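Household Operations, Unit 4: Fabric Care and Water Use
Instructor: Roksolana Kravets
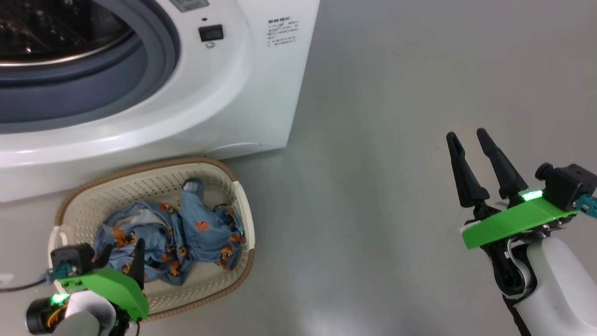 Reading for this unit is chapter 9 of the course text. Skip the section on commercial dry cleaning; we come back to it with Ashton Hollis in the unit on service contracts.

Four things do the work in any wash: water, heat, movement and detergent. Time is sometimes listed as a fifth. If you cut one, you have to raise another. A cold wash needs a longer cycle or a better detergent to get the same result as a warm one. Most short cycles save time by using fewer rinses, and this is why people with sensitive skin often complain about them.

Hard water

Calcium and magnesium in the water tie up part of the detergent before it reaches the cloth. Signs of hard water are gray towels, stiff cotton and a white crust on faucets. The usual fixes are a larger dose or a water softener. Check the dosing table on the package. It normally has one column for soft water and one for hard.

Fibers

Cotton takes heat and rubbing well but shrinks if it was not preshrunk. Wool felts when heat and movement come together, so use a wool cycle or wash it by hand in cool water. Polyester holds on to body oils and smells — a lower load and a full rinse help more than extra detergent. Elastane loses its stretch in a hot dryer.

Too much detergent

This was the most common mistake in the February logs. Extra suds cushion the load, so items rub against each other less and come out less clean. Residue also builds up in the machine and feeds mold.

Homework

Keep a laundry log for 2 weeks. For each load write down the fiber type, the cycle, the temperature and the dose. Then answer the following in a page or less:
Which loads could have been washed cooler?
Which loads could have been combined?
Was the dose right for your local water?

Students who use a shared laundry room may work in groups of 3. Hand in one log per group, with all names on the first sheet.

Handout revised June 2022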